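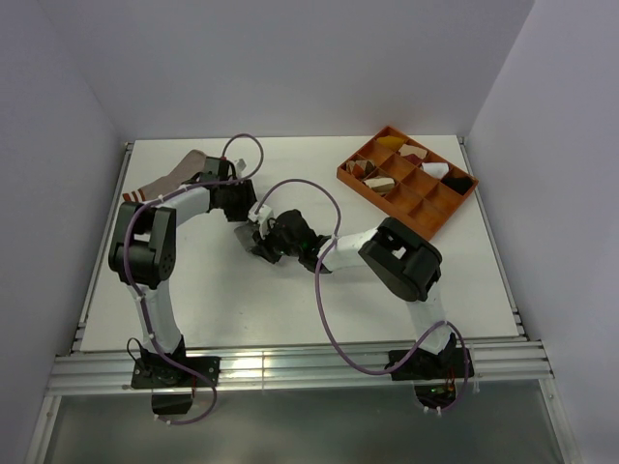 Visit report: Pernent sock sorting and folding rooms, Prakville

The visit took place in August, on the open afternoon that Pernent holds for laundries and clothing recyclers. Our party was small: Mwanahawa Muli and I from the Winstead textile group, and Dexter Thibodeaux, who buys knitwear seconds for a wholesaler. Wekesa Koech met us at the side entrance at 2 p.m. and took us through in the order the goods travel.

Goods in

Socks reach Prakville in woven sacks from care homes, hotels and a collection scheme in Biwott. A sack is weighed, tagged and tipped onto a slatted bench. The intake on an ordinary shift is 3550 socks, of which 2000 will normally find a partner on the first pass. The remainder go to a holding rack and are tried again against the next day's intake. After 8 attempts an odd sock is released for fibre recovery.

Koech was asked by Thibodeaux why the sacks are not sorted by colour at source. The customers had been asked to do this and most had declined. Those who agreed used their own names for colours, and a sack marked "brown" held everything from fawn to charcoal.

Pairing

Pairing is done by rib first, then length, then shade. Kheri Owino runs this section and had laid out a set of reference cards, each with a square of knit stapled to it. Fine ribs are judged with the cloth relaxed, as a stretched cuff opens the ribs and can be mistaken for a coarser gauge. The muted shades give the most trouble. Taupe, mushroom and mid-grey are separated under a daylight lamp, and Owino rejects any match made under the ceiling lights alone.

Folding

Two methods are in use. The flat fold lays one sock on the other and turns the pair in half, toes to cuff. It stacks well in a carton but comes apart in transit. The turned fold tucks the goods into a doubled cuff, so that the bundle holds itself together, at the cost of some strain on the elastic. Pernent uses the turned fold for hotel work and the flat fold for everything else.

Muli queried the strain figure. The in-house test turns a cuff 40 times and then measures its relaxed width. Results were pinned up beside the bench and showed a greater loss in cotton than in blends, but the yarn counts were not given and I would not rely on the comparison.

Thin knits have a further difficulty. When such a sock is bunched at one end the layers curl over each other, and a stray point of cloth is easily left standing out. White work surfaces are preferred for inspecting this, as shadowed openings between the layers are simpler to find.

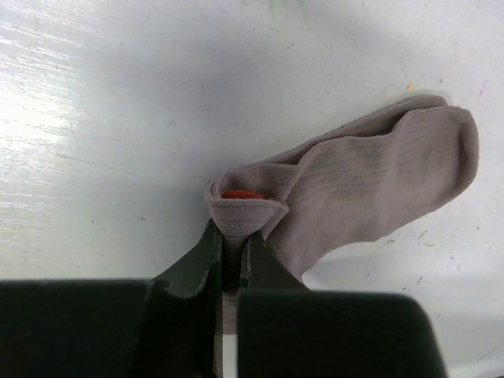
Fine-rib sock in taupe, folded and bunched, with a small patch of red-orange fabric inside the gathered end.

Packing and dispatch

Finished pairs are packed by customer. Cartons are lined with paper and closed with gummed tape. Theda Kröger, who handles dispatch, prefers a shallow carton because the bottom layer of a deep one arrives creased. She showed us one of each after a return trip to Biwott, and the difference was clear enough.

Points to follow up

Muli will request the yarn counts for the cuff test. Thibodeaux has asked for a price on unpaired wool. I have a copy of the reference card list, which can be borrowed from the Winstead office. The tour closed at 4.15 p.m. with tea in the loading bay.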